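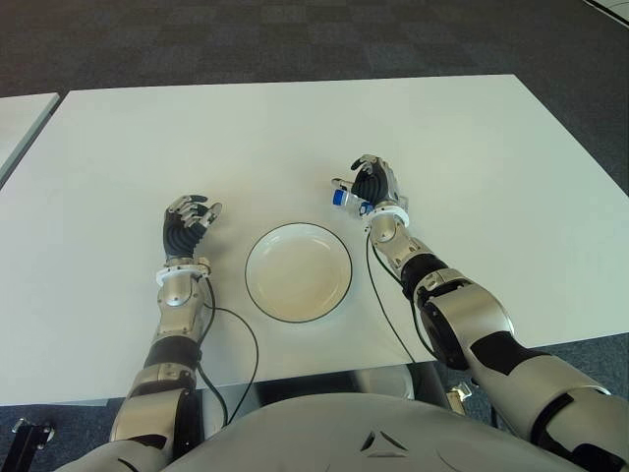

Heino Vanags
Press Officer, Brevulport Tenants' Union

BREVULPORT, April 15, 2020 – The Brevulport Tenants' Union is asking the city council to put off its vote on the Tornberg water contract until someone can show where the promised savings would come from.

Tornberg says its new billing system will cut the average household's yearly water bill by 70 dollars. The union has read the proposal twice and can't find the math. The figure appears on page 2 and again on page 91, both times without a source. Asked for one in December, the company sent back a brochure.

"If the savings are real, it should be easy to show us the bills they came from," said Heino Vanags, press officer for the union. "We asked for bills and got a picture of a smiling family at a kitchen sink."

The proposal points to a trial in the Desora district, which it calls a success. It does not say how many homes took part, how long the trial ran, or what tenants paid before it started.
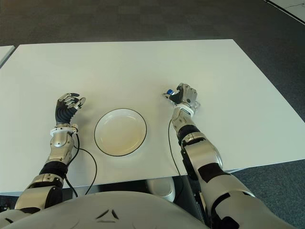 Renters in buildings with one shared meter are a bigger worry. There are 2,131 such apartments in Brevulport, according to the union's own survey, and the proposal gives them a single paragraph. Landlords would get the new bill and decide how to split it. Tenants on Vītola Street, where rents already include a flat water charge, have been told to expect "adjustments." The union would like to know in which direction.

The council has described the contract as low risk. It would also be hard to leave, with an exit fee listed only as "to be determined."

The union wants the full trial results published and a public comment period held before any vote. Written questions from tenants can be dropped off at the union office and will be passed on to the council clerk.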